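The planner at Mendulbridge used to give up too early. That is how Marietjie Makhubela explains the rewrite that took up most of her team's winter.

"It would look for a path, fail, and return an error that said nothing useful," she says. "You'd move the target two centimetres and it would work. So people got into the habit of nudging things until it behaved, and the real fault stayed in there."

Makhubela leads the motion software group at the company, which makes control tools for small, low-cost arms. Its main package, Aditz, takes a goal such as "pull this handle" and turns it into a set of joint moves. The new version came out in February.

The biggest change is in how doors and drawers are handled. The old code treated a door as an obstacle with a fixed position. Once the gripper had hold of a handle, the planner still believed the door was shut, and it would refuse any move that passed through the space the door used to fill.

"We now store the hinge as part of the model," Makhubela says. "The door's position gets updated at each step of the plan. It's an old idea. We were just slow getting to it."

Testing was done in simulation first, then on hardware. The team wrote 253 test cases for hinged objects, and the old planner solved 696 of the 1000 random starts they tried across them. Makhubela won't give a matching figure for the new one until the hardware runs are finished. She says simulation flatters everyone.

Part of the delay has been logging. Servo readings and planner messages were written by separate programs, each with its own clock, and lining them up after a failed run could take an afternoon. Both now go to the same file. It has made the files bigger, and there is an open ticket on that.

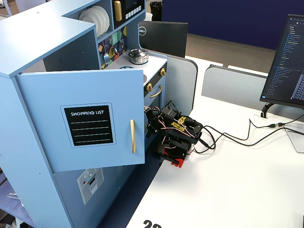
By Brittany Fortin
Software and Tools

Small arms bring their own problems. A compact arm has less room to work in, and when it starts out folded close to an oven door there are few safe ways to unfold it. Makhubela's group added a check that looks at the first half-second of movement before the rest of the path is worked out.

"If you can't leave the start pose cleanly, there's no point planning the other end," she says.

Users can turn the check off. She would prefer they didn't, but some labour over their own start poses and don't want the extra wait, which is 244 milliseconds on her laptop.

Next is a module called Khumalo, which will let the planner ask for another camera view when it isn't sure where a handle is. The first user will be Flusedcombe, a research group that has been running the beta. Makhubela expects to spend the next few months on their bug reports.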